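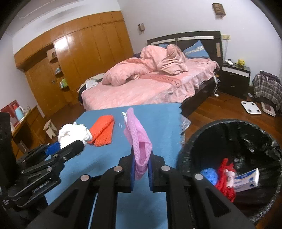 Two hand-held grippers at work over a blue tabletop, one of them closed on a folded mesh cloth.

Siham Metwally does her teaching in bedrooms. She holds a gripper in each hand and tidies a table, and every movement of her wrists is saved for a robot that will try the same job later in the Erley laboratory.

Her project, Clitus, began in March with 12 homes. It now has 571 recorded demonstrations, most of them with cloth. "A cup has one shape," she says. "A cloth has a new shape every time you touch it. So I must show it slowly, and I must show it again."

She learned to move slower than is natural for her. In the first weeks she was too quick - the fingers closed before the cloth was flat between them, and the robot copied this habit very faithfully. Now she keeps each demonstration under 70 seconds and rests her arms after every tenth one. 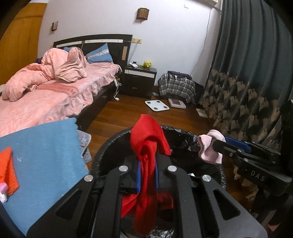 Does a person need training before showing a robot a task this way?

Most people need one afternoon of practice, mainly to stop using their fingers and trust the jaws.

Metwally hopes to add kitchens next. Her colleagues at Brutumura prefer to steer the robot from a distance with joysticks, and she has tried it for folding towels. She found it tiring, and went back to the hand tools after two days.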